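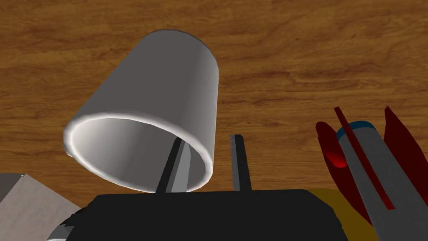
Cup and toy rocket, wrist view, simulated bedroom demo.

Open day walk-through, Asura sim room, May 20, 2022

1. Gripper clear of the cup before anyone touches the controls. One finger was inside the rim, so I've marked this "watch" — not a fail!

2. Both arms checked against the furniture. The right one gets awfully close to the beige cabinet. Bed side is tight too.

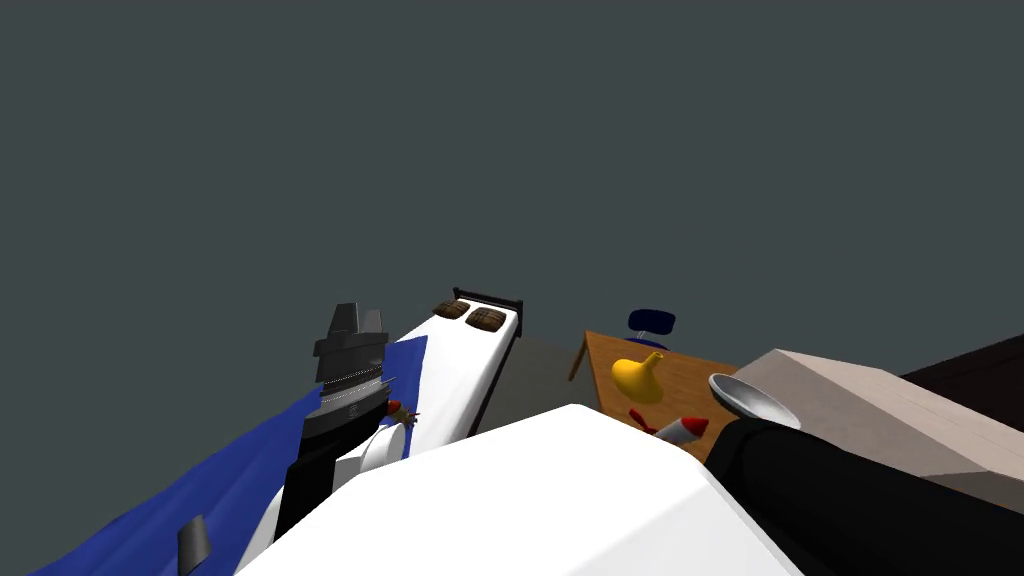
3. Jaws open, nothing held. Pass. I'd still like the open position written on the card by the monitor,

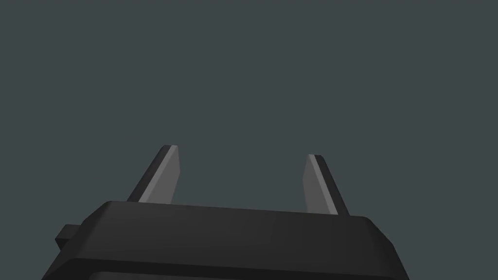
and the visitor speed limit as well (20, please, it was on 100 when I came in).

4. Floor and table tidy before reset. There's a small white item by the table legs. Colour's hard to pick out on that grey floor. 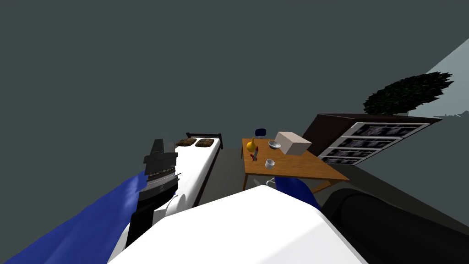
5. Stop button tested 3 times, good every time. Redo in September.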